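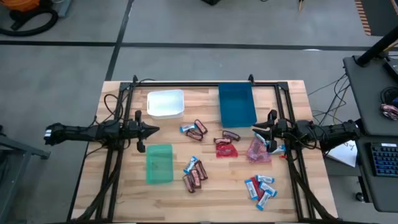

Snack bar

A snack bar is a small, individually wrapped food item made to be eaten by hand without plates or cooking. Most are built from grains, nuts, seeds, dried fruit or chocolate, held together with a syrup or pressed under heat. The term covers several older categories, including the granola bar, the cereal bar and the fruit bar. Candy bars are usually treated as a separate product, although the line between the two is not firm and many stores shelve them together.

Composition

The base of a typical snack bar is rolled oats, puffed rice or chopped nuts. The binder is normally a sugar syrup, honey or date paste, and it makes up a large share of the finished weight. A bar with too little binder crumbles when the wrapper is opened. One with too much becomes sticky in warm weather and hard in cold weather. Fat is added in the form of vegetable oil, nut butter or a chocolate coating, and it affects both texture and shelf life.

Protein bars use milk, soy or pea protein in place of part of the grain. These powders take up water slowly, and bars made with them tend to get firmer during storage. Manufacturers use glycerin or certain syrups to slow this change.

Production

Two methods are in common use. In cold forming, the dry ingredients are mixed with warm syrup, spread into a slab, rolled to an even thickness, cooled and cut. In baked production, the slab or the cut pieces pass through an oven before wrapping. Baked bars are crisper and hold less moisture.

The slab is first cut lengthwise into strips by round blades, then across by a guillotine knife. Trimmings are often returned to the mixer in small amounts. A standard bar from the Brimport works, a mid-sized plant that makes cold-formed bars, weighs 45 grams and leaves the line in cases packed for grocery stores and vending firms.

Wrapping

Nearly all snack bars are sold in a flow wrap, a tube of printed film sealed along the back and crimped at both ends. The film is usually plastic with a thin metal layer that keeps out light, oxygen and moisture. Paper wraps are used by some smaller makers but give a shorter shelf life unless they are lined.

The end crimps often have a zigzag edge so that the wrapper can be torn from any point. A small notch serves the same purpose on films that are harder to tear.

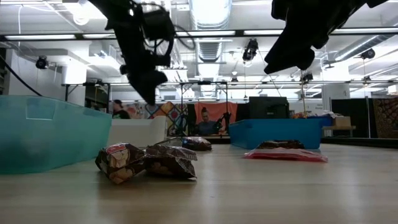
Storage and distribution

Unopened bars keep for several months at room temperature. Nut-based bars spoil sooner than grain-based ones, as the oils in nuts turn rancid. Chocolate-coated bars may develop a pale film known as bloom if they soften and set again. Bloom changes the look and feel of the coating but is harmless.

Loose bars are commonly kept in open bins or trays in break rooms, school stores and small shops. Larger buyers sort them by flavor or by date, with the oldest stock placed in front. Urnen, a vending supplier, packs mixed cases of 1000 bars for office customers and marks each case with the earliest date found inside.
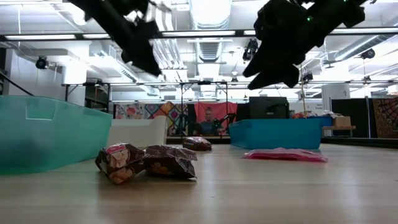 Bars that pass their date are not always unsafe, since the date on most packages refers to quality. Many sellers still remove them, and some pass them on to food banks while they remain within the limits those groups accept.

Labeling

In many countries the wrapper must show the ingredients, the net weight, nutrition facts and any major allergens. Peanuts, tree nuts, milk, soy and wheat are the ones most often listed. Plants that run several recipes on one line may add a statement about possible traces. Multipacks carry the full label on the outer box.

See also

Cereal bar
Flow wrapping
Trail mix
Vending machine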